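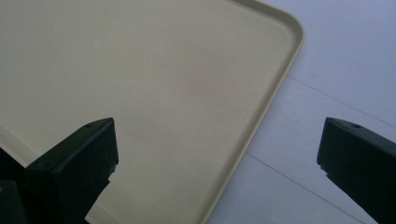

FOR IMMEDIATE RELEASE

12/22/21 - Galindo. Dokow Kitchen Supply opens its second store in Galindo this week. Doors at the old Zondarar building, 242 Mill Street, side entrance for now. Front steps still being poured.

Bigger space than the first shop. 13 aisles, bakeware and serving pieces up front, restaurant stock in back. Open to the public, no membership needed. Trade acounts from the first store carry over, same number, same terms.

Also new: the Gerkix line of mixing bowls and storage tubs, both stores. Full price list at the counter.

Gift cards good at either location. Knife sharpening stays at the first store until September. Parking behind the building, enter from the alley, please dont block the loading door.

Holiday returns taken at both stores with receipt. Press inquiries: call the main store, ext. 438.

Recent releases
Dokow adds Saturday delivery in Galindo
Gerkix bowls: new sizes and lids
Knife sharpening price change
Zondarar building lease signed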